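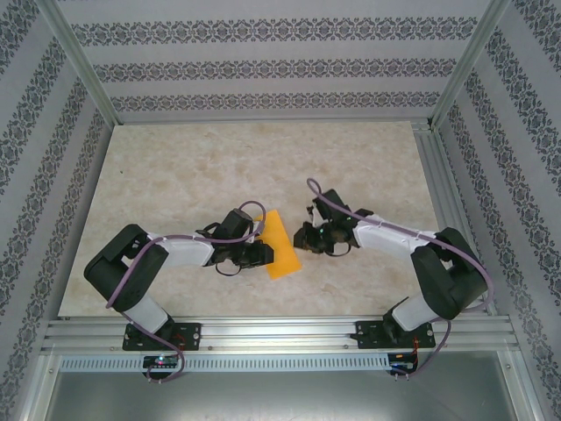
Section 5. Setting the hardness and starting the first regeneration

This section applies to the Vesar water softener, cabinet models, fitted with the Jarman control head. The plumbing connections in Section 4 must be complete before you begin. The bypass valve should still be in the BYPASS position.

5.1 Before you start

You will need the hardness figure for your supply, a bucket, a clean cloth and enough tablet salt to cover the grid plate. Use tablet or block salt sold for water softeners. Rock salt leaves a residue in the brine well and is not covered by the guarantee.

CAUTION: Do not plug in the control head with wet hands. The transformer is for indoor use only.

5.2 Filling the resin tank

1. Open the cold tap nearest to the softener.
2. Turn the bypass valve slowly to a quarter open. Air will spit from the tap.
3. Wait until the flow is steady, then open the valve fully.
4. Let the tap run until the water is clear. The first water through new resin may be pale brown.
5. Close the tap and check each joint with the dry cloth.

Note: If the valve is opened too fast, resin can be pushed up into the top basket. The usual sign is low pressure at every tap in the house. Close the valve and carry out the backwash in Section 8.
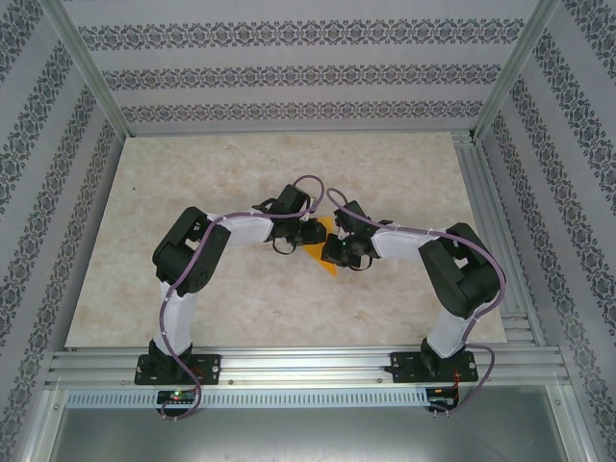 5.3 Adding water and salt

1. Lift off the cabinet lid and check that the float in the brine well moves freely.
2. Pour water into the cabinet until it stands just above the grid plate. This is needed on first use only.
3. Add salt to below the top of the brine well. Do not put salt inside the well.
4. Replace the lid.

5.4 Programming the control head

1. Plug in the transformer. The display shows the software version, then a flashing clock.
2. Set the time of day with the arrow keys and press SET.
3. Enter the hardness in parts per million. If your supplier quotes German degrees, convert the figure using the table in Appendix B.
4. Enter the regeneration time. The factory setting is 2:00 a.m. and suits most households.
5. Press SET and hold until the display stops flashing.

The display now shows the litres remaining before the next regeneration. With the Rarkmont resin pack and the factory hardness setting, a new unit reads 2,352. A different hardness setting will give a different figure.

Note: The clock is kept for a short power cut only. After a longer one -- or after the clocks change in March -- check the time and set it again if needed. The hardness setting is not lost.
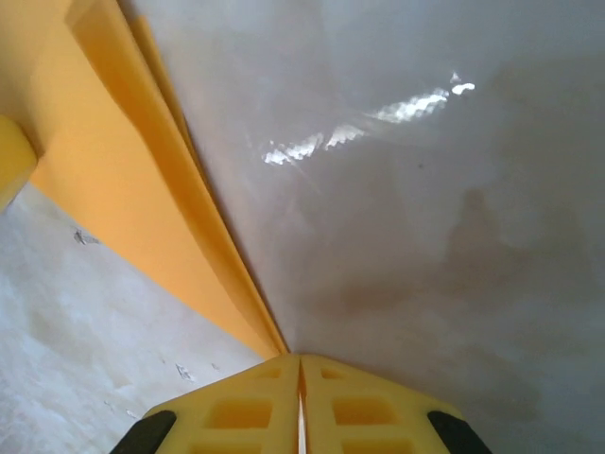 5.5 First regeneration

1. Press and hold REGEN until the motor starts.
2. Check that water runs to the drain, and that the drain hose has not lifted out of the standpipe.
3. Leave the unit to finish. Do not turn the bypass valve during the cycle.

If the display shows error 627, the piston has not reached its home position. Unplug the transformer, wait five minutes and plug it in again. If the error returns, contact the Bemdale service desk and have the serial number ready.

Continue with Section 6, Testing the treated water.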